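Home News Community Arts Sports Contact 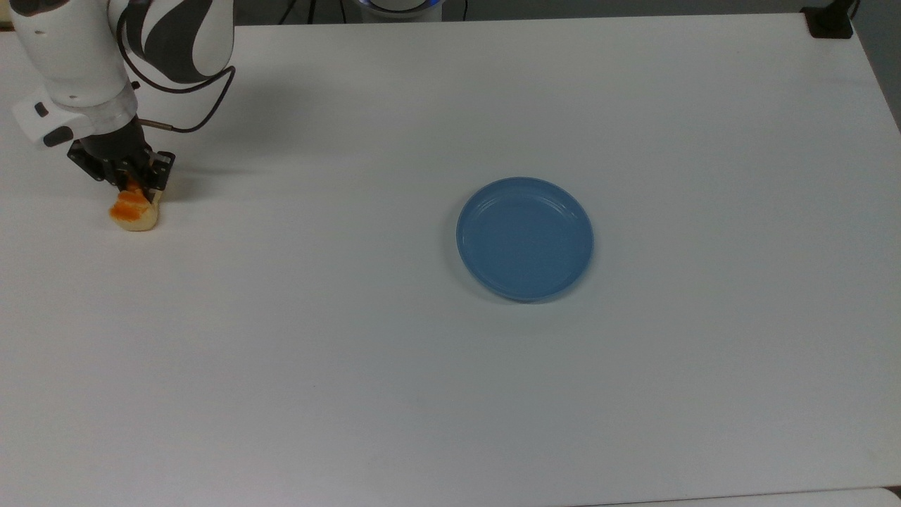

A big white tabletop leaves plenty of room to spread out.

Kammont sewing and mending nights are back for the summer

June 15, 2022

14 shares 2 comments

Get your torn jeans out of the closet, Kammont! The free mending nights at the Kolon Building are starting up again, and this year they run later, take in more kinds of repairs and come with a whole lot more table space.

Doors open at 5 p.m. and the lights stay on until 10, so people who work late can finally come by after supper. Anyone can walk in with a shirt missing its buttons, a coat with a bad zipper or a quilt that has started to come apart at the seams. Helpers will show you how to fix it yourself (and they are very patient, as this reporter learned last winter with a sorry pair of wool mittens).

The nights began in December as a small swap of thread and patterns in the back of the Julis fabric shop on Meng Street. Word got around fast. By spring there were people cutting out sleeves on the floor, and the shop asked the Kolon Building if it had a bigger room to lend. It did!

Large tables make all the difference for this kind of work. A quilt top or a pair of curtains has to lie flat before you can mark it, and a pale surface makes dark thread and dropped pins so much easier to spot.
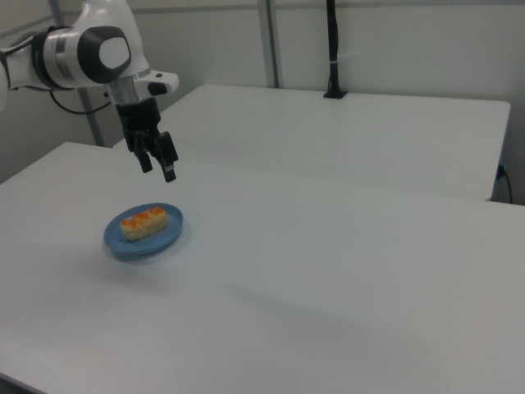

Two new things are on the plan for this season. The first is a darning corner for socks and sweaters, with wooden mushrooms and needles to borrow. The second is a pattern shelf, where you can leave one you are done with and take home another. There are already some wonderful ones on it, including a wrap dress from the seventies that several people have their eye on.

Sewing machines are on hand, but there are only two, so bring your own if it's easy to carry. Hand sewers need nothing except the thing they want fixed. Please wash clothes before you bring them in.

Children are welcome with an adult, and there will be felt and blunt needles for the younger ones. Parking is free behind the building after 5, and the side door on Meng Street is the one to use. Julis will also take in clean fabric scraps at the shop counter all summer long.

More in Community Next story Back to top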